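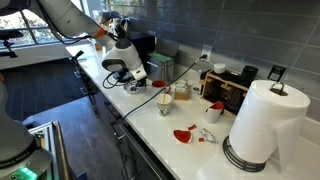

Tudholm, March 17, 2022

Trollach Stays and Crossings: README

This folder holds the listings data behind the Trollach holiday pages: places to stay, ferry crossings, and the packages that put the two together. It is meant for anyone who wants to build a search page, check a price or work out why a cottage has vanished from the results. Please read the notes on prices before you publish anything from it.

What is in the folder

stays.csv has one row per place to stay. Hotels, guest houses, cottages and campsites are all in the same file, told apart by the "kind" column.

crossings.csv has one row per sailing in the timetable. A sailing that runs every day of the season has a single row with a start date and an end date.

packages.csv joins a stay to an outward and a return crossing. The price in this file is the package price as sold, so do not add the stay and crossing prices to it.

areas.csv lists the 11 areas used for searching. They follow the old parish names, with two changes: the harbour is its own area, and everything north of the causeway is counted as one.

notes.txt holds corrections sent in by owners that have not yet gone into the main files.

Columns in stays.csv

stay_id: a short code that never changes, even if the place is sold or renamed.
name: the name as the owner writes it. We do not tidy up capitals.
kind: hotel, guest house, cottage or campsite.
area: matches the code in areas.csv.
sleeps: the number of people allowed, with cots left out.
min_nights: the shortest booking the owner will take in high season. Many cottages are set to 4.
pets: yes, no or ask. A blank means the owner has not replied, and should be shown as "ask".
price_from: the lowest nightly price in pounds, for the whole place in the case of cottages and per room for everything else. Campsites give the price of one pitch.
open_from and open_to: the season. Both are blank for places open all year.

Columns in crossings.csv

crossing_id: changes with each timetable, so do not store it for longer than a season.
from_port and to_port: either Tudholm or Trollach. There are no other ports in this version.
departs: local time, 24-hour clock.
carries_cars: yes or no. The small boat takes foot passengers and bicycles only.
fare_adult, fare_child and fare_car: single fares in pounds. The car fare does not include the driver.

Prices

All prices were collected in February and include VAT where the owner charges it. They are "from" prices. A family looking at the first week of August will pay more, sometimes a good deal more, and your page should say so near the price and not only at the foot.

Package prices assume 2 adults sharing and one car. The saving shown in packages.csv is worked out against the same nights and the same sailings bought separately. Where the owner runs a discount of their own, the saving can come out as zero or below. Those rows have been left in. Hide them if you like, but please do not change the figure.

Known problems

The area code for the west shore was entered wrongly in an earlier version, which put more than 20 cottages in the sea on some maps. This is fixed in the current file. If you still have the old areas.csv, replace both files together.

Late sailings that arrive after midnight carry the date of departure. Some calendar tools move them to the next day — check yours before you trust it.

Campsites do not have a reliable "sleeps" figure. Owners read the question in different ways, and a few gave the number of pitches.

Opening dates for the guest houses on the harbour front are last year's. Owners were asked for new ones and most have yet to answer.

How the data was collected

Owners filled in a form, by post or online. Abdel Hamid typed up the paper forms and rang anyone whose prices looked odd. Crossing times were copied from the printed timetable and then read back against it. The matching of stays to crossings was done with Zestness, our own small script, which is kept separately and is not needed to use the files.

Reviews and star ratings are not included. Neither are owners' phone numbers or home addresses, which were removed before the files were put together.

Using the files

You may copy, change and republish the data, including on pages that earn money. Give the source as "Trollach Stays and Crossings" and state the month the prices were collected. Owners may ask to be taken out at any time, so please fetch a fresh copy before each season.

Corrections go to Radwa Zaki at the Tudholm office. Give the stay_id and the column that is wrong. For fares, send the route and departure time as well.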